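Greifhand verliert flache, kuppelförmige Objekte beim Anheben – Schließreihenfolge oder Kraftgrenze?

Gefragt im Dezember · Kategorie: Robotik / Schul- und Studienprojekte · 3 Antworten · 7 Kommentare · 12-mal geteilt

Frage

Wir bereiten uns mit der Robotik-AG auf den Greifwettbewerb Zolermont vor. Aufgabe in der zweiten Runde: wechselnde Kleinteile von einer ebenen Fläche aufnehmen, 5 s halten, in einer Zielzone absetzen. Die Teile werden erst am Wettbewerbstag bekannt gegeben, zugelassen ist nur eine mehrfingrige Hand, kein Sauger.

Die Ansteuerung läuft über die Bibliothek Gralari, die Sollwinkel der Finger werden aus einer Tabelle interpoliert. Bei Quadern und Zylindern ist das Ergebnis brauchbar. Bei Teilen mit Kuppel und flachem Rand (Gummikappen, Stopfen, Deckel) fällt die Quote stark ab. Ausgewertet sind bisher 222 Versuche, davon 111 mit Kappen. Von diesen 111 waren 84 Fehlgriffe. Fast immer dasselbe Fehlerbild: Die Finger schließen, das Teil kippt und rutscht beim Anheben nach unten heraus.

Bereits geprüft:
- Kraftgrenze erhöht: das Teil wird früher herausgedrückt
- Anfahrhöhe um 2 mm abgesenkt: kein Unterschied
- Schließgeschwindigkeit halbiert: etwas besser, kostet aber zu viel Zeit

Derzeit schließen alle Finger gleichzeitig mit dem Daumen. Liegt der Fehler in der Reihenfolge oder muss die Kraftregelung anders aufgebaut werden? Taktile Sensoren haben wir nicht, nur den Motorstrom.

Kommentar: Welche Unterlage? Auf glattem Tisch wandert das Teil vor dem Kontakt weg.
Kommentar: Stoff, rutscht nicht nennenswert.

Antwort 1 (akzeptiert)

Reihenfolge. Die höhere Kraftgrenze macht es schlechter, das passt dazu.

Auf einer Kuppel zeigt die Kontaktnormale schräg nach oben. Jeder Finger, der oberhalb des größten Durchmessers angreift, erzeugt mit der Schließkraft auch einen Anteil nach unten. Solange das Teil aufliegt, nimmt der Tisch diesen Anteil auf. Sobald ihr anhebt, fehlt die Abstützung, und wenn der Reibwert nicht reicht, gleitet die Kappe aus der Hand. Mehr Kraft vergrößert beide Anteile im gleichen Verhältnis und bringt deshalb nichts. Bei weichem Gummi kommt die Verformung dazu, dann wird die Flanke unter Last noch flacher.

Es muss also ein Kontakt am Rand oder darunter liegen. Vorgehen:

1. Daumen auf Tischhöhe bringen, Spitze knapp über der Unterlage, Abstand zum Rand ca. 5 mm.
2. Daumen seitlich zustellen, bis der Motorstrom ansteigt. Position einfrieren.
3. Erst danach die übrigen Finger von oben über die Kuppel führen, mit niedriger Stromgrenze.
4. 200 ms warten, dann den Daumen um wenige Grad nachziehen.
5. Die ersten 10 mm langsam anheben, danach normale Geschwindigkeit.

In Gralari lassen sich die Finger als getrennte Gruppen anlegen, jede mit eigener Stromgrenze. Eine gemeinsame Tabelle für die ganze Hand ist für diese Aufgabe ungeeignet. Bei Schritt 2 den Anlaufstrom ausblenden, sonst meldet die Erkennung beim Losfahren Kontakt.

Kommentar: Mit getrennten Gruppen deutlich besser. Schritt 4 haben wir weggelassen, der Daumen schob die Kappe sonst weg.
Kommentar: Dann ist die Stromgrenze der oberen Finger zu niedrig. Erst die anheben, dann Schritt 4 noch einmal probieren.

Antwort 2

Ich würde die Hand tauschen. Wir hatten früher Trerkex-Greifbacken mit weichem Belag, damit ging alles.

Kommentar: Laut Frage ist nur eine mehrfingrige Hand zugelassen.

Antwort 3

Ergänzung zu Antwort 1, aus unserem Praktikum mit demselben Aufgabentyp.

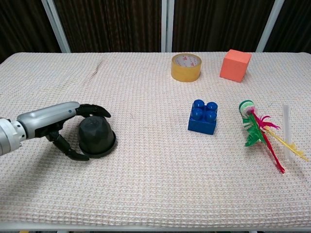
Der Testsatz entscheidet mehr als der einzelne Parameter. Wer nur mit Kappen abstimmt, verliert anschließend die Quader, und gemerkt wird das erst beim nächsten Gesamtlauf. Wir mischen daher in jeder Sitzung Formen und Oberflächen: dunkelgraue Kappe, blauer Baustein mit vier Noppen, Schaumstoffwürfel, eine Rolle Packband, ein Federspielzeug und ein durchsichtiger, hoher Kunststoffbecher oder ein Röhrchen. Die Daumenstellung bei der Kappe entspricht Schritt 1 und 2 oben: Spitze auf dem Tuch nahe am Rand, die anderen Finger über der Kuppel. Beim Schaumstoff reicht der Stromanstieg zur Kontakterkennung nicht aus, dort fahren wir auf feste Winkel. Durchsichtige Teile getrennt protokollieren, falls die Position aus einer Kamera kommt, sonst landen Erkennungsfehler in der Greifstatistik.

Zur Auswertung: Fehlgriffe nach Phase trennen (Anfahren, Schließen, Anheben, Halten). Eine Gesamtquote sagt über die Ursache nichts aus. Wir schreiben pro Versuch eine Zeile mit Objekt, Drehlage, Stromspitze je Finger und Phase des Abbruchs. Das Skript Hinds aus unserer Gruppe macht daraus eine Tabelle pro Objekt, eine normale Tabellenkalkulation tut es auch.

Kommentar: Wie gebt ihr die Drehlage an? Bei der Kappe ist sie doch egal.
Kommentar: Nicht ganz, die Kuppel ist leicht kantig. In 45-Grad-Schritten, feiner lohnt nicht.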